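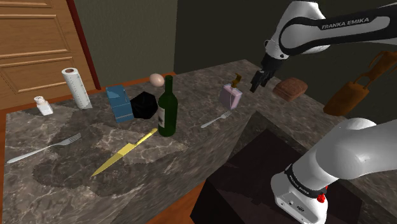 Irkitz Opens Remodeled Showroom on Carvalho Street

May 18, 2022

Kitchen and bath retailer Irkitz reopened its Carvalho Street showroom this week after a remodel that began in March. The store had been selling from the front half of the building while crews worked on the rear.

The sales floor now takes in the former stockroom, which moved to the Istomar warehouse park on the north side of town. Cabinets and countertops fill the new part of the store. Faucets, sinks and lighting stay near the front entrance, where they were before the work started.

Store manager Eduardo Simões said the extra room was needed for countertops in particular. Customers used to choose from small sample squares kept in a drawer behind the sales desk, and many asked to borrow them overnight.

"A square the size of your hand doesn't tell you much about a pattern," Simões said. "People would pick one, and when the slab arrived it looked busier than they had in mind. Now they can stand in front of a full piece before they order."

The store carries 60 countertop patterns, of which 19 are new this season. Marble looks in gray, brown and cream are the best sellers so far, Simões said, followed by plain white and a dark green that the store added after several requests. Solid black, once a regular order, has slowed down.

Most buyers still ask for an L-shaped layout. Simões said the older houses on the east side have kitchens with a door at one end and a window at the other, and an L leaves both of them clear. Islands are popular in the newer subdivisions but often don't fit in the older homes without taking down a wall.

Wood floors and wood doors come up in nearly every planning meeting, he said. Many homeowners want to keep the ones they have and need a counter that goes with them. The store asks customers to bring in a cabinet door or a piece of leftover flooring if they can, and to look at it next to the slab by the rear windows.

Samples may still be borrowed. The store now asks for a deposit, returned when the sample comes back, and the loan period has been extended to four days.

The remodel also added two planning desks, where customers can sit down with a designer and go over measurements. Appointments last 60 minutes and are free. They can be made by phone or at the front counter. Walk-ins are taken if a desk is open, but Saturday mornings are usually full. Customers should bring the length of each wall, the ceiling height, and the position of doors, windows and water lines. A rough sketch on paper is fine.

Delivery times remain longer than they were two years ago. Stock cabinets are arriving in five to seven weeks and special orders can take twice that. Countertops are cut locally and are measured only after the base cabinets have been set in place, so the two cannot be ordered for the same day. Simões said customers who want a kitchen finished before the fall holidays should place their cabinet order by the end of June.

Prices on most cabinet lines went up in March. The store said it will honor written quotes made before then as long as the order is placed within 100 days of the date on the quote.

Old cabinets in usable shape can be dropped off at the rear loading door for Nustness, a local reuse group that sells them at low cost to people fixing up rental units and garages. The group picked up 110 cabinets from the store last year. Doors and hinges should be left on. Nustness does not take countertops, sinks with cracks, or anything with water damage.

Parking has changed as well. The lot on the south side of the building is closed to customers and is now used for deliveries - drivers should enter from the alley and park behind the store. The side door from the alley lot has a ramp. Street parking in front is still limited to one hour.

The showroom is open Monday through Saturday from 9 a.m. to 6 p.m. and is closed on Sundays. The lighting section will be closed for part of next week while an electrician finishes the ceiling wiring.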